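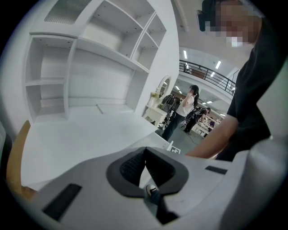

Support > Home Tasks > Desk and Shelf > Ticket 1000

Reading time: 3 minutes

Ticket 1000: Shelf tidying task stops before the first item is placed

Status: open, waiting for second test
Product: Briltero tidying routine, used with hand-held gripper
Site: Plondia test room, white desk with built-in shelves
Opened: April 1, 2018

Problem as reported

The task is simple for a person. Take a small item from the desk and put it in one of the open compartments above. The routine finds the desk without trouble and plans the grasp. Then it must choose a compartment, and here it waits for 60 seconds and gives the message "no target surface". The shelves are all empty, so lack of space can not be the reason.

The customer also asks a general question: is this kind of work possible for a machine today, or should they continue to do it by hand? I try to answer it at the end.

Step 1. Check the marker

The small square marker stands near the right end of the desk. I asked the site to confirm that the printed pattern is clean and the marker is not bent. They confirmed both. The position in the settings file was correct to the millimeter. Marker is not the cause.

Step 2. Check the shelf model

The routine had loaded the shelf model from our Riis room, where all compartments have the same size. The unit in Plondia is different. It has wide and narrow openings, two small cubbies one over the other, a column of square ones on the left, and a big open recess over the desk top. I made a new model and sent it. After this the waiting time became shorter, but the message still came in most attempts.

Step 3. Check the surface detection

I think the main cause is here. Everything is plain white: the desk, the shelves, the sides. The detection looks for a difference in brightness between the bottom of a compartment and its back. With ceiling lights on, this difference is very small. The small dark screw holes along the shelf edges were in several attempts taken as corners of an object, so the routine believed that the place was occupied.

What I changed:
- minimum object size raised, so that a screw hole is ignored
- brightness threshold lowered from 1000 to 600
- search starts with the big recess and goes to the narrow column last

Result on recorded data: 20 attempts, and the message did not come. This is not yet proof. Recorded data does not show if the gripper can really enter the narrow compartments. The housing is wide and the jaw sits in the middle of it, so I expect contact with the side walls in the smallest ones.

Step 4. Still to do

Please repeat the test at the site with the new settings. Use only the recess and the wide cubby at first. If the gripper touches a wall, stop and send us the log - do not try again with more force.

Malthorpe reported a similar fault in September with a white kitchen cabinet. I have linked that ticket to this one.

About the general question

For one known shelf, with known items and good settings, my answer is yes, with a person near. For any shelf in any home, my answer is no. A person puts a cup in a white cubby and does not think about screw holes. We needed a new model and three changes for the same thing, and we have not tested the narrow column yet. I would continue by hand for daily work and use the machine for trials.

Next update after the site test.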